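Home | Courses | Handouts | Glossary | Contact

Skin and Allied Health, Unit 6
Handout: Contact dermatitis of the hands

Contact dermatitis is an inflammation of the skin set off by something that touches it. On the hands it is one of the most common skin complaints seen in people who work with water, soaps, solvents or food. There are two main forms, and a patient can have both.

Irritant contact dermatitis

Irritant dermatitis comes from direct damage to the outer layer of the skin. No allergy is involved. A strong irritant can cause a reaction after one contact. Weak irritants, such as water and mild detergent, act slowly and need repeated exposure. The first signs are usually dryness and chapping in the finger webs and under rings, followed by redness, scaling and painful cracks. Patients often describe burning or stinging more than itch.

Allergic contact dermatitis

The allergic form is a delayed (type IV) reaction. The person first becomes sensitized, which may take days or years of contact. After that, even a small amount of the substance can bring on a rash, usually one to three days after exposure. Itch is the main complaint. Small blisters may appear on the sides of the fingers and the backs of the hands, and the rash can spread beyond the area that was touched. Frequent causes are nickel, fragrance, preservatives, rubber additives and hair dye.
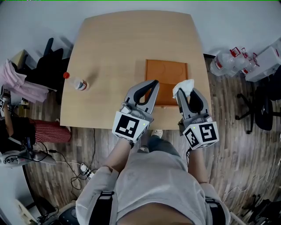

Taking the history

Ask what the patient does at work and at home, and how often the hands are washed. Ask whether the rash clears on days off or on vacation. A rash that improves away from work and returns within a few days of going back points to an exposure on the job. Hobbies are easy to miss: gardening, painting, model building and car repair should each be asked about by name. Record any history of atopic eczema, which raises the risk of the irritant form.

Patch testing

Patch testing is used when an allergic cause is suspected. Small amounts of the test substances are taped to the upper back and removed after two days. The skin is read at removal and again a day or more later. A positive result has to be matched to a real exposure before it is called the cause. Prick testing looks for immediate reactions and does not replace it.

Treatment

Avoiding the cause comes first. Plain, fragrance-free ointment should be applied after each wash and at bedtime. A topical steroid is used for flares, with the strength chosen by site and severity. Gloves should suit the substance handled and be changed when wet inside. The skin barrier may stay weak for months after the surface looks normal, so protection continues after the rash has cleared.

Reading for next session: Storus reader, chapter 9, through the section on hand eczema.

Related handouts
Atopic eczema in adults
Nail changes in skin disease
Urticaria: acute and chronic
Moradi case set: rashes at work
Choosing a moisturizer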